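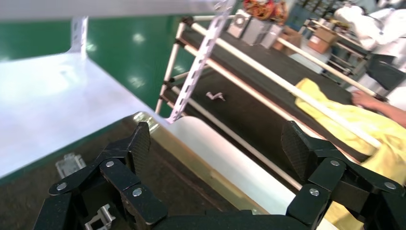

I finally finished the sourdough rye my grandmother used to make, or something close enough to it that my mother went quiet for a minute over the phone when I told her how it smelled. I've been at it since September, on and off, and I think this was loaf 13, though a couple of those were really just crackers with ambition.

The recipe came to me on the back of an envelope from Bohdana Kravchuk, who grew up two streets over from my grandmother in Holovko and remembers the bread better than I do. It said "flour, enough" and "leave until ready." Thank you, Bohdana! We ended up on the phone for most of an evening (her sister kept shouting corrections from the other room), and the big thing I'd missed was the scald. You pour boiling water over part of the rye and the caraway the night before, cover it with a towel, and go to bed. I let mine sit too long once and it smelled like a barn, so now I mix it after supper and bake the next day.

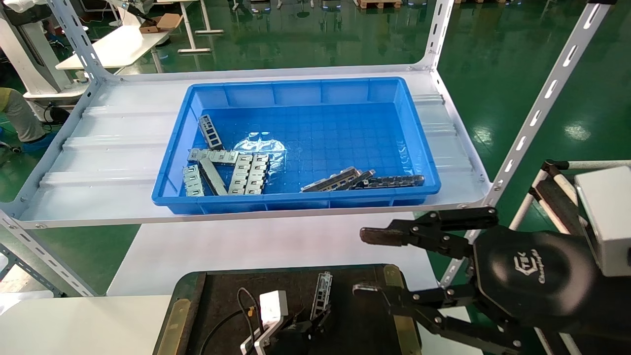
Metal brackets in a blue crate on a white shelf.

Anyway, 40 minutes with the lid on, then 5 more without -- my oven runs hot, so yours may want longer. And please wait until the next morning to slice it. I know. Yae Mizuno came by for a piece while it was still warm and the middle stuck to the knife like putty, but she ate it with butter and took the heel home.

Next I want to try it with the dark malt.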